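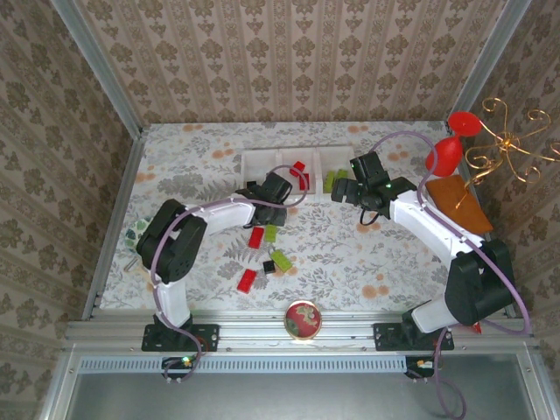

White three-compartment tray on a floor of leaf and blossom print, with brown damask wallpaper behind.

Grabner to bring back printed table linen and damask wallpaper from January

Vatinton, Jun 12, 2026

Home furnishings firm Grabner will return to printed table linen and patterned wallpaper next January, after several years of selling mostly plain colours. The new range is called Eleo and will go on sale in the company's own shops and through its website.

Eleo has two parts. The first is a group of tablecloths, runners and napkins with leaf and flower prints. The second is a set of wallpapers in traditional damask and stripe designs, sold by the roll. All the tablecloths can be machine washed and come in round, square and oblong sizes.

Grabner asked 1,057 of its customers last winter what they found hard to buy. Tablecloths for everyday use came top of the list, ahead of curtains and bed linen. Many of those who replied said they could find cloths for Christmas and for weddings but very little for an ordinary kitchen table.

"People told us they eat, do homework, sort the post and play on the same table," said Liesl Schnyder, head of product at Grabner. "They wanted something with a pattern that could go in the wash and back on again the same day. We had stopped making that, and we should not have."

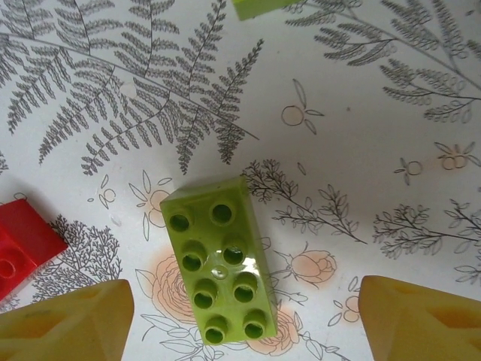
Grabner Press Office, Home Textiles Department

The prints were drawn by hand at the company's studio in Vatinton and then prepared for printing at the Grilum mill, where Grabner has had its cotton woven for many years. The mill has taken on 2 extra printing lines for the work. Cloth will be printed in short runs, and designs that sell slowly will be replaced the following season.

Konrad Lanz, who manages production at Grilum, said the wallpaper had taken longer than the cloth.

"A damask repeat has to meet cleanly at every join, and the first rolls did not. We changed the cutting and tried again until the strips lined up. The cloth was simpler, although we did wash the samples 50 times before we agreed the inks."

Tablecloths in the oblong size will cost 95 euros. Prices for napkins, runners and wallpaper will be published in the autumn catalogue. Customers can order free fabric swatches and wallpaper cuttings from the end of the summer, either in a shop or by post.

The plain linen range stays on sale. Shops will also continue to offer the hemming service for customers with unusual table sizes, and this will cover Eleo cloths from the first day of sale.

Swatch sets for journalists and stylists are available on request from the press office in Vatinton.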